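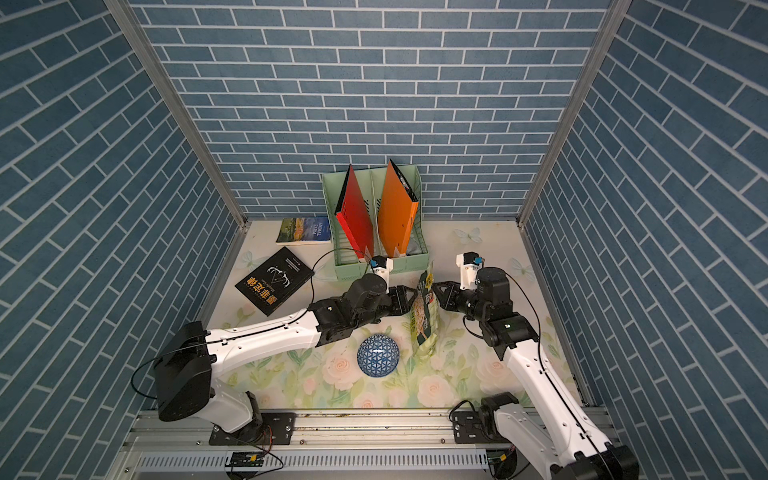 Juniper Ridgeway took over the Pellstead inventory in January, at a rate of 30 entries per shift. The form allowed one line per object and 90 characters per line.

She began at the back wall. File holder, mint green, plastic, slotted sides. Red folder, leaning left. Orange folder, leaning right. The form had no field for lean, so she used Remarks.

The previous clerk had filed the same corner under Trillska, a code retired 300 entries earlier. His lines matched hers up to the books. For "Animal Farm" he had written: on loan, Fitzsimmons. For the black book with the antlered head he had written nothing and initialed it.

She checked the loan register. Fitzsimmons had borrowed almost 2,000 items and was listed as deceased. 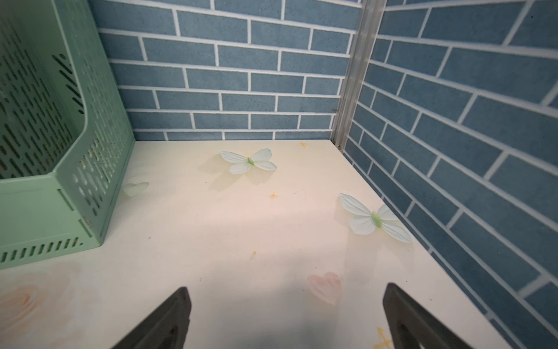
The file holder, Pellstead inventory.

At four in the afternoon she entered the patterned bowl as inverted, contents not verified. The rules permitted lifting. His entry for the bowl read: do not reissue this line.

She copied it into Remarks, initialed it, and went on to the wall.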